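## Section 4. Before You Buy: Planning and Budgeting for Hand-Held Grippers

*Clinodstead set-up guide, revised April 2026. Section owner: Danai Zervas.*

Read this section before you send anyone a purchase request. Sections 5 and 6 cover assembly and charging, and they assume you already own the right number of the right thing. A fair share of the people who write to us don't.

Our position is simple. A hand-held gripper is cheap next to an arm, and vendors lean on that comparison hard. It's the wrong comparison. What you need to know is what one finished hour of usable recording costs you, with the operator's wages in it.

### 4.1 Decide what the grippers will handle

1. Write down the objects you expect to pick up in the first month. Real objects, by name. "Household items" will not do.
2. Mark each one as rigid, soft, or thin-walled.
3. Mark each one that has to be steadied by a second gripper while the first one works.
4. Strike out anything you added because it was in the vendor's demo.
5. Count what is left in step 3. If the answer is zero, buy single units and skip to 4.3.

Clear plastic deserves its own line on the list. Box walls, lids and blister packs are thin and hard to judge by eye, and an operator who is new to the tool will close on air more than once. Budget practice time for it. 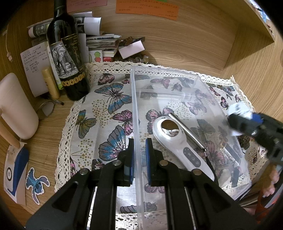

Two-handed work also doubles more than the hardware. You pay for a second set of pads, a second charger, a second calibration, and a second thing that can drift out of line on a Monday-morning budget nobody padded. Get the vendor to quote a pair as a pair, in writing. Konstantinidis, the reseller most of our sites go through, quotes singles by default and leaves the bracket kit off the first page.

> **Note:** Ask whether two units can be synchronized out of the box. If the reply contains the word "roadmap," the answer is no.

### 4.2 Work out the true unit cost

Use the Cinstead worksheet if you have it. A sheet of paper works as well.

1. Start with the quoted price of the gripper body.
2. Add spare finger pads. We plan on 4 sets per unit for the first year. The brochure suggests one. Margarida Caldeira ran the Dridley site on the brochure number and was out of pads by February.
3. Add cables and adapters. They are never in the quote, and small ones go missing.
4. Add storage for recordings. Ask what an hour of footage takes up at the settings you will use, then price that for the whole project and a backup copy.
5. Add operator hours, including training, resets between takes, and review.
6. Divide by the hours of recording you expect to keep. Kept hours only.

If the figure in step 6 makes you wince, check step 5 first. Hardware is rarely the biggest line.

> **Caution:** Do not accept "pads last the life of the product" as a specification. Ask what they were tested against and for how many closings. Hwa-young Wang has asked this of every vendor on our list and has yet to receive a test report.

### 4.3 Try small parts before signing

Big, light objects flatter any gripper. Small hard ones are where pad shape, finger travel and operator comfort show up, so insist on a trial with your own parts.

1. Ask for a loan unit. A vendor who won't lend one is telling you something about the return rate.
2. Pick 5 small objects from your list in 4.1. Connectors and adapters are a good choice.
3. Run each one on the surface you will use. A bare table and a bedspread are different jobs, and fabric that bunches under the fingers will slow people down.
4. Have two people run the trial. One should be whoever is least keen on the project.
5. Look over the footage the same day. Check for blur when the wrist turns, and check that the pads stay in view.
6. Write down every dropped object. Don't let the sales rep keep the tally.

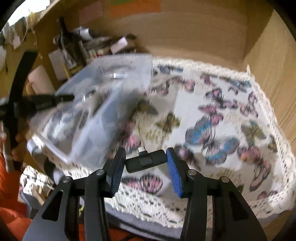

*Figure 4-2. Small USB-C adapter held between the finger pads.*

Blur matters more to your budget than it sounds. Footage that has to be thrown out was still paid for, and a faster camera costs less than a month of retakes. Price the upgrade now, while you have some bargaining power.

> **Note:** Abundio Meléndez keeps the loan-unit checklist. Ask him for the current copy, as the one in the shared folder is out of date.

### 4.4 Plan the work area

You may be told that you need a dedicated room, matching furniture and a lighting package. For most first projects you don't. Ordinary desks and beds are fine to record on if that is where the task takes place. Spend money on these instead:

- a stand that doesn't creep when someone bumps it
- enough outlets within reach of the operator
- a chair at the right height

> **Caution:** Glass bottles, eyeglasses and loose coins should be moved out of the operator's reach before a session. Replacement of personal items does not come out of the equipment budget.

### 4.5 Order size

1. Order 4 units or fewer in the first round, whatever the discount table says.
2. Run them for one full project.
3. Redo the worksheet in 4.2 with your own numbers.
4. Order the rest only if the cost per kept hour holds up.

The usual price break starts at 32 units. We know of one site that bought to reach it, and most of the boxes are still sealed.

Requests go to Dionysis Vasilakis with the completed worksheet attached. Requests without a worksheet are sent back.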